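Long post for a Saturday morning, so get your tea. A few of you asked how we set our house rules for the cloth handling cell at Verby, and I've been promising to write it up since February.

1/ Start with the pile. We used to let everyone heap the cloth however they liked, and then Dundance and Gretosberg would send us results we couldn't compare at all. Now the rule is mixed fabrics, overlapping, dropped from the hand and never arranged. Prints and plaids together please, they're harder to tell apart once they crumple!

2/ The bin stays on the table beside the heap, with bare tabletop left around the cloth. If a fold is lying against the bin, move the whole heap over and begin again.
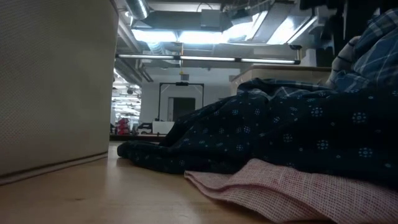
3/ Lights. All on, every run, even if it's sunny out. Our logbook has 3080 runs in it and I had to set aside 400 from the early days — nobody had written down the lighting, and I'm still a bit sore about it.

4/ Hands stay out until the arm has stopped and the stop button is in. Yes, even for a sock. I borrowed the wording from the Değirmenci sheet, which is kinder than ours was and gets followed more.

5/ Swap the cloth set after 700 picks. Worn cotton goes soft and flatters your numbers.

Happy to share the full sheet, it's 4 pages with big print. Tell me what your shop does differently, especially about towels.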